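Town laundromat to reopen in July with longer hours
30 Jun 2024 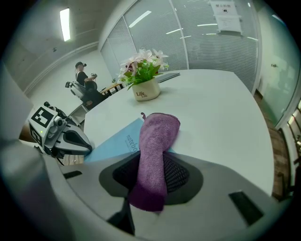

The laundromat on Gatchalian Street will reopen in the second week of July after being closed since early spring for plumbing work. The new operator, Panoseo, signed a lease on the building in April and says it will keep the shop self-service, with a drop-off counter added near the front door.

The building had been without a working laundry since a drain line under the back wall failed in March. Repairs took longer than planned. The city asked for a new connection to the sewer main, and part of the sidewalk had to come up twice, once for the pipe and once for the gas meter. The sidewalk is open again, although the patch in front of the shoe repair store still needs its final layer of concrete.

When the doors open, the shop will run from 6 in the morning until midnight every day. The old hours ended at 9 p.m., and tenants from the Plamine apartments had asked for later closing for years. The Plamine buildings have 250 units and no shared laundry room. Many residents have been taking the bus to Grovudia, a trip that requires a transfer and can use up most of an evening.

Prices for a standard wash will stay where they were in March. The large machines will go up by 2 quarters a load. Dryers will still be sold by the minute. Coins will be accepted at every machine, and customers can also load money onto a card at the counter. Balances left on cards from the previous operator will be honored through the end of the summer, as long as the card can still be read. People with damaged cards should bring a receipt if they have one.

Drop-off orders will be charged by the pound, with a small minimum. Towels, bedding, and work clothes can be left together but will be washed separately. Orders brought in before noon will be ready the next day. Comforters and anything with a zip-off cover may need an extra day.

Panoseo plans to hire three part-time attendants. Applications are being taken by mail and at the shop's side entrance on weekday afternoons. Weekend shifts are the hardest to fill, the company said, and will pay slightly more.

Parking will be tight at first. The lot behind the building is shared with the pharmacy, and some spaces are blocked by leftover pipe and fencing that the contractor has agreed to remove before opening day. Street parking on Gatchalian is free for two hours.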